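Re: [Skindum-list] Shelf stocking, draft 3

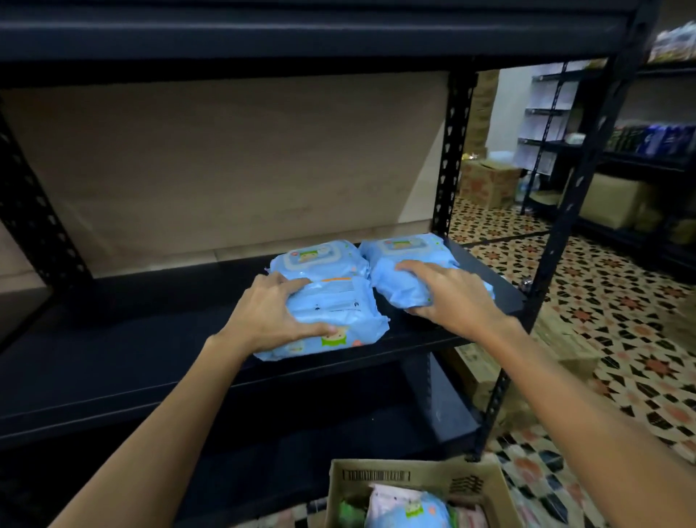 Who decides when a stocking task is safe to hand to the robot? The site lead, in writing, once the shelf check in section 4 has been signed.

On 15 February 2020 the Carnow desk wrote:
> Does the speed limit still apply
> when someone is filling the next
> bay by hand?

It does. Keep to the lower speed until the person has left the aisle. Soft packs such as wipes stay on the hand-fill list for now.

Geller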